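Fladedley steel sorting bin, the big one with the sloping sides

I've had two of these since November and I've been putting off writing about them, mostly on the grounds that it is a metal bin and I wasn't sure how much a person could say. Quite a lot, as you'll see. Sorry in advance.

A bit of background. I share a workshop unit with Živko Lazarević, who makes garden benches and is very tidy, and I make toys and small display stands and am not. For years my short lengths lived in plastic crates. You know the sort, fine on day one, then a corner goes, then the bottom bows, and by spring you're carrying it like a sleeping child. I must have thrown away half a dozen. Mirjam Marti at the timber yard had a Fladedley at the end of her counter for offcuts and let me have a good prod at it, and I ordered a pair that same evening.

They come flat-bottomed with the walls leaning outwards all the way round, and that slope is what you're paying for. With a straight-sided crate the last few pieces always end up jammed upright in the corners and you're in there scraping your knuckles. With these your hand goes in at an easy angle and comes out again holding something. I didn't think it would matter much and it's the bit I'd miss most! The only catch is that sloping sides eat up room on the bench. Mine stand one behind the other, the second just far enough back that I can still reach it without leaning on the first, and there went most of my worktop. Measure before you buy. Then measure again with the thing's top edge in mind, not the base (I measured the base, obviously).
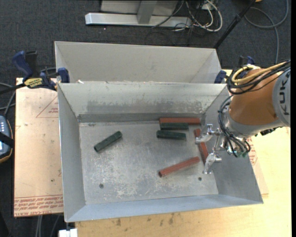 Now, the finish. If you like your kit to stay looking new, go elsewhere. The floor marks almost straight away, pale scratches first and then a general scuffing that creeps up the walls wherever things get dropped or dragged. I minded for a week or so and then stopped noticing. It wipes clean, nothing has flaked off into the work, and I've had no rust so far, although our unit is dry and I wouldn't leave one outside. Jinlong Duan keeps one in his open-fronted shed and says he's giving it a year before he makes up his mind.

There are small round holes in the floor. The leaflet doesn't mention them at all, so I've left mine empty and put clamps on the sides of the bins instead, and it's been solid ever since. Before that it had a habit of skating about when I rummaged. If you don't want to screw it down, a bit of rubber matting does nearly as well. Do sweep underneath now and then though, as sawdust finds its way through.

Noise! I should have started with noise. Drop a bar into an empty one and it rings like a dinner gong. Živko came round the partition the first morning to ask whether I was all right. I've since tried a sheet of thin cork in the back one, and it takes the edge off nicely, but it also makes the bits harder to slide, so the front one stays bare and I've learned to put things down like a civilised person.

How many you can fit depends on what you're storing, but my honest advice is to stop well short of full. A handful of pieces spread over the floor is lovely to work from, you can see every one and tell the long thin ones from the short fat ones at a glance. Heap it up and you're back to rummaging. I tried the Urska bin before this, smaller and with straight sides, and its trouble was that it was always heaped. It's perfectly well made and it's a good bit cheaper, so if you've only got a shelf to spare, have a look at that instead.

Things I'd change. The top edge could do with a softer fold, it isn't sharp but it's not kind on the inside of your wrist either. Proper handles would be nice, since once loaded it's a two-person lift, or one person and a lot of muttering. And the plain grey is a bit gloomy. Yufang Dong painted the outside of hers yellow and I'm quite jealous, though she says the paint needed a good rub down underneath before it would stick.

Would I buy them again? Yes, and I'm trying to work out whether a third would go under the bench on castors. Živko has already said he'd rather it didn't. Four stars, with the missing one for the handles, and if anyone has found a lid that fits, please leave a comment, because the leaflet shows one and I can't find it for sale anywhere.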